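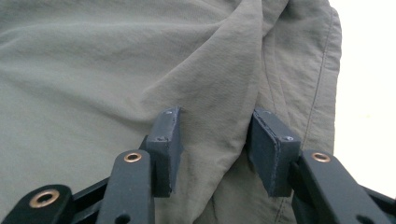

Packing for the hut walk is most of what lands in our inbox, so this page is mostly packing. Plus food, dogs, money, the boot room. Read it before you write please. Cotton is the big one — leave jeans at home, they take two days to dry up there. Wrinkles we don't care about. Soft gray-green cloth with creases running every which way is pretty much the dress code at dinner. Updated 2021-08-09.

How high is the hut?

2,092 feet at the porch. Not high by anybody's standards but the wind comes straight over the ridge from Prerkinstead and it feels higher. Bring a hat, even in August.

How long is the walk in?

From the Flarnatlow lot, some 40 minutes to the creek, then the steep part. Most people are up by mid afternoon. Last start is 3 pm, we mean it. If you're running late call the hut, dont text, texts show up the next morning.

What do I wear?

Light layers. One set for walking, one set that stays dry in the bag and doesn't come out until you're inside. Shorts are fine June through September.
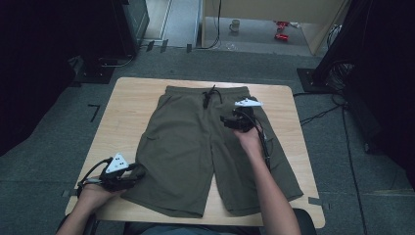

After that long pants, the brush on the lower trail gets wet and stays wet. Drawstring waist is nice for the bunkroom, no belt buckle digging in. Rain jacket always. Yes even if the forecast is clear.

Gaiters?

Only in January, when we open for the one winter week. Rest of the year no.

Do I need a sleeping bag?

No. Blankets and a pillow on every bunk. You do need a liner or a sheet, no exceptions, we can't wash 18 sets of blankets between groups. Forgot yours? We rent them at the desk, cash only. Clean liners on the left shelf, used ones in the bin. Not the other way around, please.

Can I wash clothes at the hut?

Rinse, yes. Sink behind the boot room, cold water, bring your own soap and go easy with it — everything drains to the gravel bed. No machine. Line is on the south side under the roof. Take your things down before dinner or they get moved to the bench in a heap.
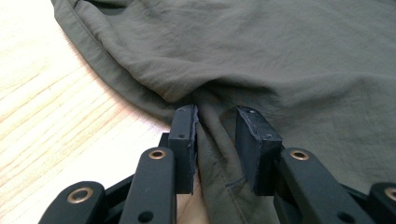 A guest from the July weekend wrote to say the line was full by four o'clock and that we should tell people to bring a few feet of cord and hang things off the bunk posts instead. Fair enough. Cord is fine on the posts, not on the lamp hooks. We lost a hook that way last season.

What size pack?

Smaller than you think. Bunk cubbies are shallow and anything big has to live in the hall. People ask about rolling vs folding all the time. Either one. Long pants I'd fold once down the middle, legs together, then in thirds and flat against the back of the pack.

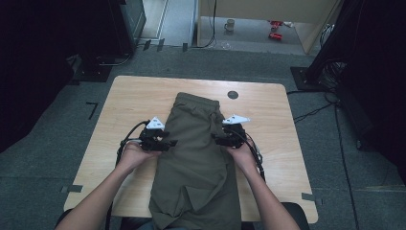
Socks go in the gaps. Dry set in a plastic bag, a bread bag works. Heavy stuff high and close to your back, water where you can reach it without taking the whole thing off.

Is there food?

Dinner and breakfast. Lunch is on you. The Esfahani bakery at the bottom of the road opens early and does good flat bread, get there before the bikers do. Tell us allergies when you book, not at the table.

Dogs?

Sorry, no. Nevus farm next to the lot has kennel space some weekends, ask them directly, we dont handle it.

How many nights can I stay?

Three max in summer. Winter week is booked as a whole.

Can I cancel?

Up to a week before, full refund. Inside a week we try to fill the bunk from the waitlist and if it fills you get your money back. If it doesnt, no refund. Weather on its own isn't a cancelation unless we close the trail, and if we do that you'll get a call the night before.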